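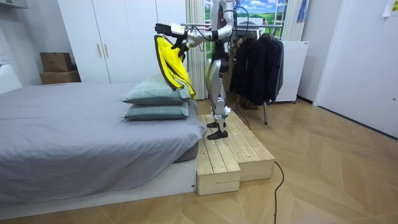
Geetha Pillai says you should listen for cranes first and look for them second, and that I've been doing it backward for years. She told me so in the parking lot at Disden marsh this morning, with her hood up and her eyes shut, and wouldn't say another word until she'd heard one. Well, she was right! I'd have stood there squinting at the wrong end of the water all morning.

Tuesday, and still buzzing. Up at 3, thermos filled, out past Tevotcombe before any of the lights were on. I forgot my good gloves and drove with one hand under my leg. The boardwalk was slick, so I went along it like an old goat, holding the rail, and got to the blind with just enough dark left to feel smug.

Then the noise started. I can't spell it. It's a rattle and a bugle and somebody rolling a barrel downstairs, all at once, and it comes from everywhere. My notebook says 700 for the roost, which is Geetha's number. Mine was 105, but I was only doing the near channel and I lost my place twice when a harrier went through and put everything up.
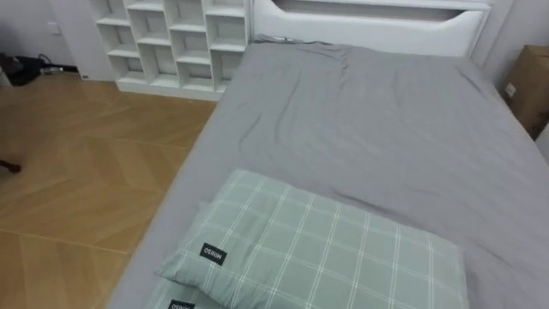 The water is much lower than it was last March, and the birds were using ground I've never seen them use. There's a long mudflat on the Nadar side now that used to be all pond. I kept thinking of the gray sheet on the bed, pulled mostly tight but with those soft creases slanting across the middle, because the mud had exactly that look once the light came in low. The cranes walked over it so carefully, lifting each foot as if it might stick. Two of them danced! Bowing, hopping, tossing a bit of reed -- and then a third one joined in and they all stopped, as though it had said something rude.

They left in batches after sunrise. The biggest had 80 in it and went right over the blind, low enough that I could hear the wings. 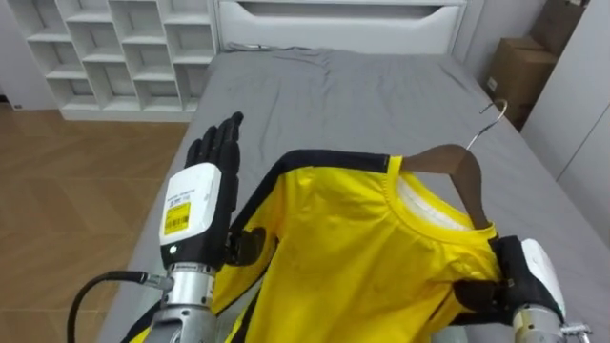 I ate my egg sandwich on the way back to the car and had to sit a while with the heater on before my fingers would write. Geetha wants to try the Skikano side next, from the old dike, where she thinks they feed in the corn stubble until noon. I said yes before she'd finished asking. Need to dry my boots, find the gloves, and look up whether the young ones still have rusty heads this time of year -- I saw one I couldn't place.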